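Section 2. Planning and Budgeting for a Two-Arm Floor Unit

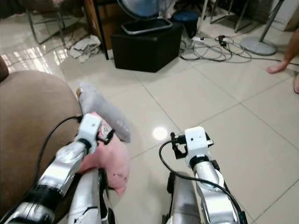 Figure 2-1. Two-arm unit handling a pink cloth on a tiled floor.

Complete this section before submitting a purchase request to Lirkulel. Prices are in US dollars and exclude sales tax.

2.1 Assessing the work area

1. List the items the unit will be expected to pick up. Include the largest and the softest.
2. Record the floor type in each room. Glossy tile reflects lamps and windows – note these on the site form.
3. Mark furniture, fans, power strips and loose cables on the floor plan.
4. Identify a grounded outlet for the charging base.

CAUTION: Keep hands and bare feet out of the reach of the arms whenever the unit is powered.

2.2 Preparing the budget

1. Enter the on-site installation fee of 598 per unit.
2. Add one spare set of gripper fingers per arm, at 189 per set. Households handling mostly cloth should order two sets per arm.
3. Add cable covers at 50 per room.
4. Set aside nearly 3,000 for the first year of service under the Konov plan. Sites served from the Flodwood depot are billed in October.
5. Obtain a written quote for the unit itself. Quotes are not carried over between budget years.

NOTE: The Ağca floor mat is optional and is quoted separately. It cannot be returned once cut to size.

2.3 Before ordering

1. Confirm that doorways on the delivery route match the clearances in Section 1.
2. Name one person to receive the shipment and sign the inspection sheet.
3. Attach the site form and floor plan to the request.

Incomplete requests are returned without review.

Revised 30 Aug 2023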